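What I've been up to on the Rinora planner

Most of my month went into one boring-sounding thing: getting Rinora to understand that two hands can be busy with the same object. Our old segmenter gave every hand its own timeline, and it was happy to tell you the left hand was idle while the right one did all the work. Anyone who has used a pencil sharpener knows that's wrong! The left hand is holding the thing still, and if the planner drops that part you get a sharpener skating across the desk.

So I rewrote the labels around holding and acting as a pair, and relabeled 300 desk clips by hand (my eyes, my coffee, two long weeks). Paavo Lahtinen checked 84 of them and argued with me over a good number - mostly about when a grip starts. Is it first touch, or when the fingers close? We went with fingers closing. 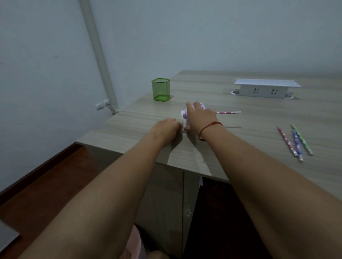
Hidden hands and the new tracker

The other headache is that a hand on top of a small sharpener covers a lot of it, and the old tracker would just lose the object. Tetsuya Nishimura's patch keeps the last good pose alive for as long as a hand is on it. It's in build 401 now, switched off by default, so flip keep_pose to true if you want to try it. Pencils lying side by side still swap IDs now and then, and I don't have a fix yet. If you've got one, please come find me in the Rinora channel.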